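Equipment budget, part two: handheld grippers

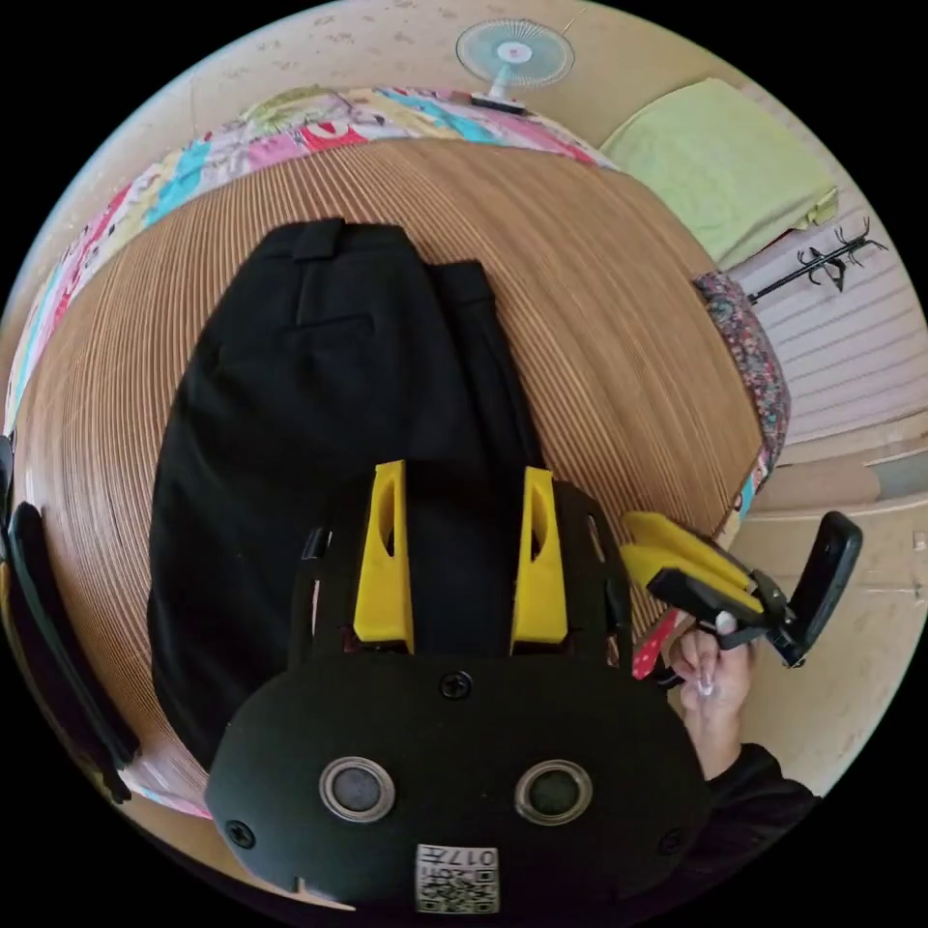 Two grippers at the round table, folded black trousers between them.

The plan is for garment folding, so everything gets bought in pairs. I priced a pair from Flikeo at 1597 and a plainer set from Vikow at a little over half that. The Vikow quote leaves out spare fingers, which are 30 each, and shipping, which is 50 per box. With four spares and two boxes the gap closes by more than I'd like.

Things I left out of the first draft of the budget:

Phone mounts. 358 for the set Tharindu Sheikh wants. I think we can go cheaper.
Storage. Video fills a drive quickly, and the backup drive doubles that line.
Screws. Standard Phillips, bought locally.
Clothes. Dark trousers are hard on cameras, so I want more than one black pair in the test set, plus towels.

The arm can wait. Snorradóttir quoted a lead time running into December and wants half up front. I'd sooner spend that half on a second pair of grippers and ask again once the folding recordings are done.

Still open: whether labels come with the units or we print our own.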